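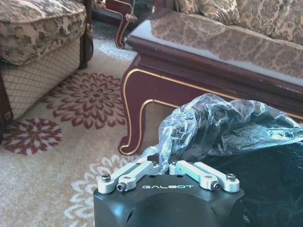
Issue 12, page 9

July 27, 2026
By Lindalva Trindade

Pre-trip check, the Pyo (our club's 2-person rowboat on Flovdale reservoir)

I did this one before the members' perch morning, with a flask of tea balanced on the thwart. Comments are mine, so grumble at me and not at the club!

Hull and bung – OK. Bung is in and there's a spare on a string under the stern seat. One long scratch on the port side, but it's only in the paint.

Oars and oarlocks – OK, just. The left oarlock squeaks like mad (every perch in Flovdale must know we're coming) and I've put some grease on it. Please carry the spare oar even if it gets in the way of your rods.

Anchor and rope – FAIL. The rope is badly frayed where it meets the chain. I've cut it back and retied it for now, but I want a new one before anybody anchors off the dam wall in a wind.

Life jackets – one OK, one FAIL. The cylinder on number 2253 was loose and I don't like the look of the thread. It's in the shed with a red tag on it. Don't borrow it, please, not even for half an hour.

Landing net and unhooking mat – OK. The net still smells of last November's pike – lovely fish, awful smell. I've rinsed it twice.

Hooks and loose line – I found a treble hook stuck in the floor mat, again. Check under your feet before you kneel down!

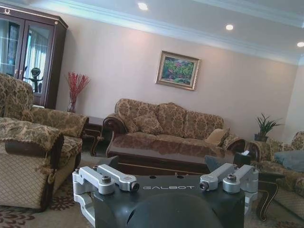
Living room, pale walls and white ceiling.

First aid kit – needs plasters and a pair of side cutters. Everything else is there and in date.

Phone and float plan – write your name and your return time in the book at the Waltanden landing. I forgot to sign back in myself last time, so I'm in no position to lecture.

Next check is due before the November pike days. New rope and a life jacket service by then, please.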